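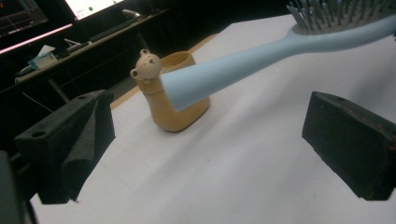

The loyalty card at the Prisholm Club is free, takes four minutes to get and is now supposed to protect you from yourself. Feed it into a poker machine, set a limit on what you're prepared to lose, and the machine will tell you when you've reached it. What happens after that is up to you. Press a button and the message goes away.

Kelemen, which runs the card system for clubs in Prisholm, Wetcombe and Tamow, calls this "informed play". The company ran a trial over the winter and put out a summary in November, nine pages long, most of them charts. Its main finding is that 2,618 members were offered a limit and 2,392 of them set one. That sounds like a triumph until you reach the footnote, where it emerges that the screen came with a figure already filled in. Tapping "OK" to get to the game counted as setting a limit.

How many people stopped when they hit it? The summary doesn't say. I asked Kelemen twice and was sent the same nine pages, the second time with a covering note about privacy.

Lena Laskowska spent 20 years behind the bar and in the gaming room at Wetcombe before she left to work as a financial counsellor. She has seen plenty of these schemes arrive with a launch morning tea.

"The people I worried about could clear that message without looking at it," she told me. "It was like swatting a fly. If you want it to mean something, the machine has to stop."

A hard stop is what Kelemen's system doesn't have, although the company concedes the software could do it. The clubs didn't ask for one. Roughly 40 per cent of the Prisholm Club's income comes from the gaming room, according to its annual report, and the same card that warns a player about losses also earns her points towards a meat tray.

There is some decent evidence for limits that bind, particularly when they're set away from the venue and can't be raised on the spot. A limit that can be waved off at eleven at night is a different product, and it should be tested as one, by somebody other than the company selling it.

The Tamow club plans to switch its system on before Christmas. The pre-filled figure will stay.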